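The Blue File

Loubna Zaki had the key to the cabinet because Régis Lecomte had left it in her pen pot before he went. There was no note with it. She knew what it was for, though, and she put off using it until the others had gone down for lunch.

It was his last job for Fawzy and he hadn't finished it. All the Ivov papers were to be sorted and sent to the other office by August, and he had got as far as the letter P. After that he had stopped coming in. Kirsty Tawhiri said he had moved to Cillolley to be near his sister. Amr Hamdy said he had been told to go. They both sounded sure.

Loubna took off her shoes, which pinched, and walked across the carpet in her socks.
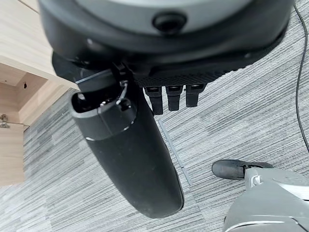 Reading time: 2 minutes

She had worked opposite Régis for six years and could not have said what he ate or whether he liked music. He wrote with a pencil. He once lent her 20 for a taxi and would not take it back. When her father died he moved her post to his own desk and answered all of it, and when she came back he gave her a list of what he had said to everyone.

She turned the key and opened both doors.

She had expected a mess. Kirsty had said there would be almost 300 loose sheets in there, and had offered to hold the bin bag. But he had tidied up before he left. The navy binder was lying flat on the shelf, and the blue file was there too, the one he used to keep by his elbow.

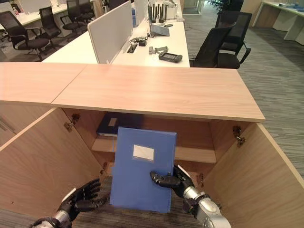 What was the blue file for?
It held the letters from people who had written to Ivov and never had a reply.

Régis had answered them. It had taken him, by the dates, most of two winters. Each letter had his copy pinned behind it, typed, with a pencil tick in the corner. He told a Mr Ibarra - Faustino Ibarra, of the Prolia flats - that he was sorry about the damp and that the form he needed was enclosed. He told him again ten months later, more firmly, and enclosed it again.

The last letter had no copy behind it and no tick. Loubna read it standing up. Then she took it to her desk and found a pencil.

When Amr came back from lunch he asked if she had cleared the cabinet.

"Not yet," she said. "There's one left to do."

He looked at the open doors and then at her feet, and went to put the kettle on.

Print this story
E-mail this story to a friend

More short fiction
The Lodger's Bicycle
Two Stops After Cillolley
A Coat for Mrs Fawzy
What We Kept in the Shed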